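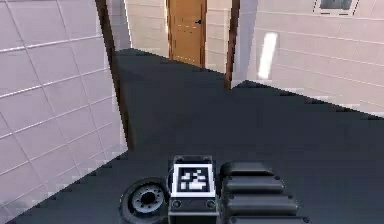
Does a person need to know how to program before they can teach the robot a route by remote control?

A person who can hold the controller and has spent an afternoon practicing can teach it a route. The programming comes later and is done by us, once the driving has been recorded.

Osatden project, progress report to the Kļaviņa fund
6 July 2026

Dear Dzintra,

Thank you again for your patience with us over the spring, and for the very kind note that came with the second payment. You asked for a plain account of where the remote driving work stands, so I'll try to give you one (and I apologize in advance if I wander, as Heino tells me I do).

The largest piece of news is that the simulated building is now in daily use. Until this period all of our teaching was done on the real machine, which meant booking it and charging it, and a great deal of walking back and forth. Now an operator can sit down at a desk, drive the simulated robot down a tiled hallway toward a door, and have the whole run saved, both what the robot saw and what the operator's hands did on the controls. We have collected 1,148 runs this way, and 706 of them passed Žydrūnas's review and went into training. The ones he set aside were mostly runs where the driver stopped to think halfway, or bumped a wall and backed up. We're keeping those too, as Amândio would like to use them later to teach the robot how to get itself out of trouble.

The rendering is on the coarse side, and you'll notice jagged edges where the walls meet the floor. We talked this over at some length and decided to leave it for now so the simulator keeps up with the driver's hands. A smoother picture that lags behind the controls makes people oversteer, and then the robot learns to oversteer as well!

We had two setbacks. Our first controller settings were far too sensitive at low speed, and the early turns into narrow openings all had to be driven again. The other was the move to the Flarnis recording software, which took longer than I had promised you. Ayman rewrote the part that lines up the camera pictures with the controls, and it has behaved itself ever since.

Next we'd like to start on door approaches, where the operator drives up and stops at a comfortable distance from the handle. After that comes the same task on the real robot at the Stiris site, which we hope to have under way by October. The budget is on track apart from operator hours, and I've put those on a separate sheet for you.

Do come and try the controls when you're next nearby. We would love to have you.

With warm thanks from all of us,
Amândio Guerreiro and Heino Lill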